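Archive > Trundel Papers > Section 4

4. Motivation after the race

Runners in the Jaltholm club were asked in June, shortly after their first 80 km event, what they planned to do next. Most said "rest." Cirillo and Hviid take this answer seriously, having given it themselves.
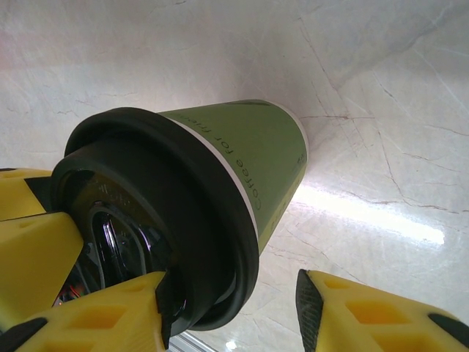 Within 8 weeks, about half had signed up for something longer. Their stated reasons were thin ("it was there" came up often), and training logs suggest that the signing up was done late at night.

We scored each plan on the Plornness scale, which runs to 1,000 for reasons now lost to its authors. Scores rose with soreness, a result we did not expect and can't recommend.

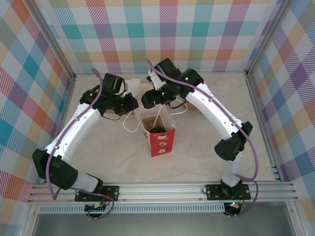 Figure 4. Two arms above a red paper bag.

Kwan's earlier model predicts the reverse, but it was built on swimmers.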